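Flerkent series: reader questions

Is book two really out in June?
So the publisher says. They said that last year too, so I'd wait for a copy in your hands. 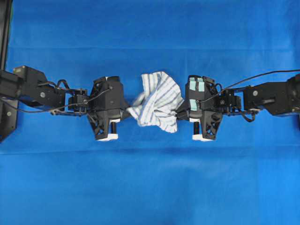

Two black robot arms over a blue cloth.

Is it true Trindia dies?
A rumour from a forum. Chapter 26 leaves it open, and I doubt Po-yen Tsao would waste her that early.

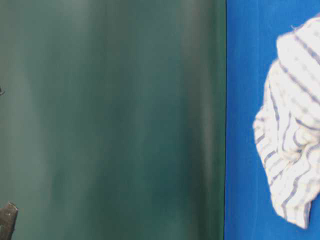
Do I need the prequel novella first?
The cover claims you do. It's 80 pages, and I followed the Lundberg plot fine without it.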